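Home Notebook Entries Parts Shelf Bench Sign-up Archive

October 21, 2024

Utility corner, continued. The Dekora job has now outlived two rolls of thread tape and most of my goodwill toward brown fixtures.

Where we left off: the old bib tap was on the bench, in a margarine tub, where it will stay until somebody admits we are never going to rebuild it. The replacement is the brown one from the Tillman box. I voted for plain chrome and was told brown would "warm up the corner." The corner is a place for rinsing buckets. It has not asked to be warmed up.

Got the new tap on this morning. First try it stopped a quarter turn short of where I wanted it, which is the traditional place for a tap to stop. Backed it off, cleaned the threads, more tape, same result, slightly more swearing. Third try it came around properly and I left it alone for ten minutes in case it was listening.

Note for whoever does the next one: wrap the tape in the direction the thread goes in. I know this. I have known this for years. The first wrap went on backward anyway and came off in a little white skirt.
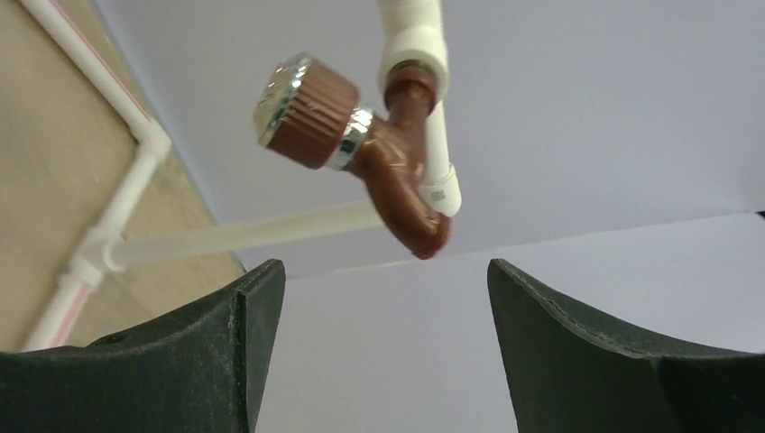
The white plastic pipe is the part I'd do differently. It got routed in stages by three separate people with three separate ideas about where the sink would go, and the sink then went somewhere else. It works, in the way that a road with a lot of roundabouts works. If we ever open up that wall I want one straight run and a shutoff you can reach without lying down.

Shutoff, while I'm on it: the tag on the valve still says Sturkia, which was the name of the project before last. Anyone hunting for the water in a hurry will not find that helpful. Made a new tag. It says WATER.

Leak check. Opened the supply slowly, paper towel wrapped around each joint I'd touched. Dry at the wall. Dry at the first elbow. One small wet spot on the towel at the tee, which I wiped and rewrapped, and then a second small wet spot, which I stopped calling small. Took the tee apart and found the cut end of the pipe was nowhere near square. That one was mine, cut with the hacksaw because the proper cutter was out on loan to the Vavix bench. Recut it with the proper cutter after a walk down the hall, cleaned off the burr, put it back together. Left it under pressure for 50 minutes and the towel came out dry.

Handle feel: stiffer than the old one. The old one spun like a carnival wheel, so stiff is fine. The ribs give you something to hold with wet hands, and I take back one of the four things I said about the styling.

Flow into the 3 gallon bucket took 47 seconds, spout fully open. The old tap took longer, but I never wrote down how much longer, so that's a feeling and not a measurement. Please write things down. (Me. I'm talking to me.)

Still to do:
- look at the tee again tomorrow before anyone uses it
- return pipe cutter, with an apology, because I left before they'd finished with it
- order tape, the thick kind, and hide one roll
- clip the long run to the wall so it stops knocking when the tap shuts
- the margarine tub. Deadline is the end of November, then it goes in the scrap

Hands smell of brass and margarine. Stopping at lunch.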